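Clesex Flat-Pack Bookcase: Gallery

These are notes and photos from putting together the Clesex bookcase, the tall one with 5 shelves, in our back bedroom in January. It replaces a pair of older cases from Tallent that went to a relative. The work was done on the carpet because there was no other open floor in the house long enough for the side panels. Captions are in the order the work was done. Click any thumbnail for the larger size.

1. Boxes
It shipped in two cartons. The heavy one has the sides and the back, the other has the shelves and the hardware bag. Check the hardware bag first. Ours was short one cam lock, and Clesex mailed a replacement in 8 days.

2. Hardware sorted
Everything from the bag went into a muffin tin. The long dowels and the short dowels look alike until they are side by side. The instruction sheet calls them D and E, but the bags are not labeled.

3. Panels on the floor
We laid the panels flat on the carpet before starting so we could find the good faces. The finish is a pale blond with a fine grain, and it is close to the desk we already had from Hernov. In daylight the desk is a little more yellow.
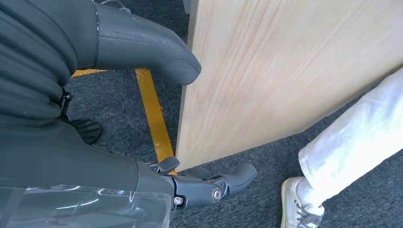
Carpet is easier on the faces of the boards, but it hides small parts and it lets a long panel flex when you lean on it. If you have a hard floor, put a blanket down and use that. Keep the corners off the ground when you turn a panel over. They chip before anything else does.

4. Dowels in
Glue is optional according to the sheet. We used a small drop in each hole on the fixed shelves and none on the adjustable ones. Wipe off the extra right away.

5. First side up
The top, the bottom and the middle shelf go onto one side while it is lying down. The second side then drops on from above. This step takes two people. Line up the bottom end first and work toward the top.

6. Back panel
The back comes folded in half with tape down the crease. It slides in a groove on three sides and is nailed along the bottom. Measure corner to corner both ways before nailing. Ours was out by a quarter inch and a push on one corner fixed it.

7. Standing it up
Tip it up from the long side, then walk it to the wall. The room has a baseboard heater on the north side, so the case went on the east wall by the closet. It sits a little forward on the carpet edge. Two shims from the Ong hardware store took care of that.

8. Wall strap
One strap comes in the box. We added a second and put both screws into studs.

9. Shelves in
The pins are a tight fit. Push them in by hand as far as they will go, then tap them. The paperbacks are on the top two shelves and the atlases are on the bottom, lying flat.

10. Finished
Total time was one afternoon plus an hour the next morning for the straps. The leftover parts are in an envelope taped behind the bottom shelf.

This page has been viewed 1182 times.

Back to house projects | Next gallery: hall closet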